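Lolum hand-held gripper kit - any good for thin, flat things?

Posted by Iida Savolainen, 4th November

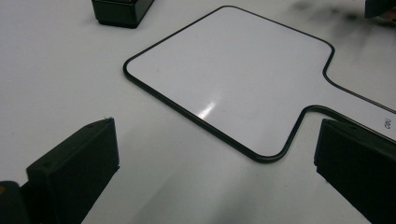
I'm looking at the Lolum kit for our workshop and the price with the spare fingers is 300 euros. Most of what we pick up is flat: paddle whiteboards, card, lids. Does it manage these on a plain white table, or do I need the Sirnelex one?

Kalevi Niskanen
We've had ours since July. Boards are fine if you come at them from the side and close on the edges - the rubbery border helps. Card is hopeless. Glare on shiny boards was a nuisance until we moved the lamp.

Aarne Vainio
sirnelex is better but dearer

Tyyne Jääskeläinen
Check which fingers are in the box. The standard pair opens to 118 mm, so measure your widest board first. Ours needed new finger pads after 1,000 picks, and Huttunen sells them in packs of 4.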